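Reusable cups take over at the Waneck summer suppers

Paper cups are out and color is in at the Waneck Community Hall, where the June supper season opened with a switch regulars have been asking about for ages. Every drink at the long tables is now poured into a reusable plastic cup, and the cups come in three cheerful colors: light blue, lime green and pink.

The idea came from Ilaria Villa, who runs the hall kitchen and has spent many supper nights hauling bags of crushed paper cups out to the bins. Last summer the hall went through 1000 of them before the season was even over (she kept the empty sleeves in a closet to prove it!), and over the winter she started looking for something sturdier that kids could handle too.

"I wanted a cup you could drop on the patio and pick right back up," Villa said. "And I wanted it to look like a party. We've had plain white everything for as long as I've worked here."

She settled on a tall cup with a slight taper and a thick rolled lip, easy to grip and easy to stack. The hall bought 358 of them with money from the spring bake sale, enough to cover a full house at supper with a good pile left over for refills and for the lemonade stand out front.

The colors do a job as well. Blue is for water, green is for lemonade and pink is for the iced hibiscus tea that Raffaele Bortolotti brews in the big pot on supper mornings. Bortolotti has been making the tea for the hall for years, and he was delighted to hear it would be getting a color of its own.

"People used to walk up and ask what was in the pitcher," he said. "Now they just ask for a pink one. My grandson thinks pink is the name of the drink."

Opening night was a happy, noisy affair, with the doors propped open and a line for the lemonade that ran back past the coat hooks. The younger crowd took to the new system right away, trading colors up and down the benches, and a few of the grown-ups were caught doing the same. By the time the peach cobbler came out, there was hardly a paper napkin without a wet ring on it, and the return tubs by the kitchen door were filling up nicely.
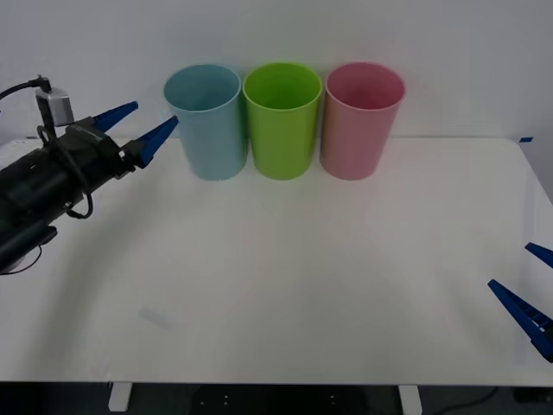

The new cups in blue, green and pink.

Using them couldn't be simpler. Pick up a cup at the drinks table, keep it for the evening, and drop it in one of the 2 gray tubs by the kitchen door on your way out. The kitchen crew washes everything that same night and leaves it to dry on the racks, ready for the next supper. Anyone who wants to bring a favorite cup from home is still welcome to do that.

Villa is already thinking about what comes next. She would love to see matching plates by fall, and she has her eye on a yellow cup for the cider nights, if the bake sale does as well as it did this spring. Bortolotti is lobbying for orange.

Suppers continue at the hall through the end of summer, with doors opening at 5:30 p.m. and food on the tables at 6. Groups who rent the hall for birthdays and reunions can use the cups too, at no extra charge. Ask at the kitchen window, and mention which colors you'd like set out.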